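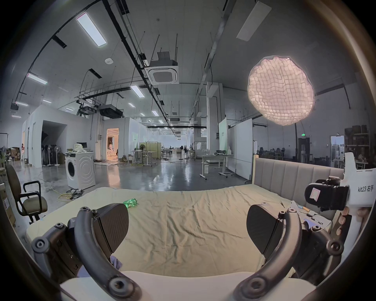

Hand-held grippers over the bed, wrist view.

Hornside list, Sunday, September 12, 2021

On the bed-clearing numbers from August:

> You report 2291 demonstrations but train on 1650.
> What happened to the rest, and does the head
> view matter at all?

The rest failed our sync check between the two hands, so we left them out. None of the 1650 were picked by outcome.

The head view does matter – mostly for choosing which object to reach for first. With wrist views only, the Muria policy finished 75 of 265 test runs. The usual failure was a hand closing on a fold in the sheet. From the head, a bottle and a remote on the same sheet are both in view and far apart, and the policy has less to guess.

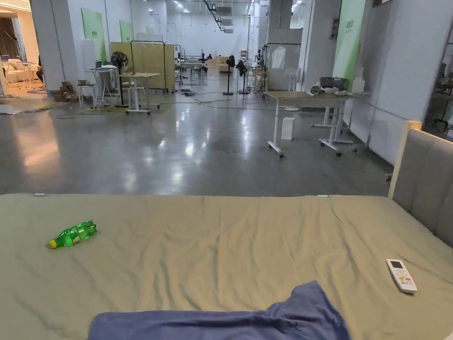

Still open

We have not tried a patterned sheet. Herrero kept everything plain, and I would expect worse results at Cernstead – their bedding is striped. If you have run this with one hand only, please post your split.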